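Lornberg night bus to run through November

April 20, 2023
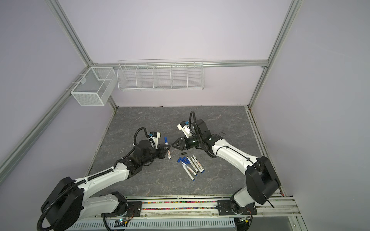
The night bus between Lornberg and Gandbridge will keep running until the end of November, the town council decided on Tuesday's agenda vote, extending a trial that was due to stop next month.

The bus leaves Lornberg station at 10:50 p.m. and again just after midnight, calling at Troseck and the Sebastian Street estate before it reaches Gandbridge. It was brought in last fall after the last train of the evening was dropped from the timetable. A single ticket will stay at $2.

Council transportation officer Guðlaug Skov told members that the service now carries almost 70 passengers on a typical night. Most of them work late shifts in the shops, kitchens and packing units on the Troseck side of the river, she said, and few of them have a car.

"We planned it for people coming home from an evening out, and the people who got on were coming home from work," Skov said. "The stops need to reflect that."

Two changes will be made to the route. The stop outside the Lornberg library will move to the corner by the post office, where there is a shelter and better lighting. A new stop will be added at the east gate of the Troseck business park. Riders there now walk 7 minutes along an unlit road to reach the bus.

Members passed the extension without much debate, though there were questions about the noise of buses turning on Sebastian Street after midnight. Skov said the operator had agreed to use the lower end of the street, away from the houses - the change will add a short walk for some passengers.

A proposal to run a third bus at weekends was put off. The council wants to see passenger numbers for the summer first, when the colleges are closed and demand usually drops.

Monthly passes bought for the trial period stay valid and do not need to be exchanged. Riders under 18 continue to pay half fare. The new timetable will be posted at all stops and at the Gandbridge ticket office before the changes take effect.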